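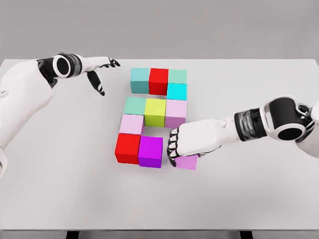 Vivero Jirnov - informe de avance, octubre
Para: Amparo Olmedo
De: Telmo Ibarra

Amparo, va rápido que a las cuatro llega el camión de sustrato.

Invernadero 2. Plástico nuevo puesto el viernes. Queda el lateral norte, faltan grapas. Casimiro Carretero las tiene pedidas a Trulov, sin fecha todavía.

Semillero. Caléndula y boca de dragón bien. Ciclamen flojo, perdimos 9 bandejas por botritis, demasiada agua y poca ventilacion. Ya bajamos el riego a una vez al día. Pensamiento: 70 bandejas listas para repicar, empezamos el lunes.

Bulbos. Tulipán y narciso recibidos, en cámara. El jacinto viene incompleto, 8 cajas de menos. Reclamado a Kettani, Rosalía Peñalver lleva el tema.

Riego por goteo. Sectores A y B funcionando. El C pierde presión al final de la línea, creo que es el filtro. Si no, hay que abrir la zanja otra vez y eso son dos días.

Gasto. Llevamos el 50 % de la partida de este trimestre. El programador no está facturado todavia, entrará el mes que viene.

Pendiente por tu parte:
- visto bueno para las mesas de cultivo (presupuesto de Flandgate, te lo reenvié)
- confirmar si Siobhán Brophy viene a la visita o solo manda el cuestionario
- firma del parte de horas

Lo de los frutales lo dejo para el próximo informe, no me ha dado tiempo a mirar los injertos.

Telmo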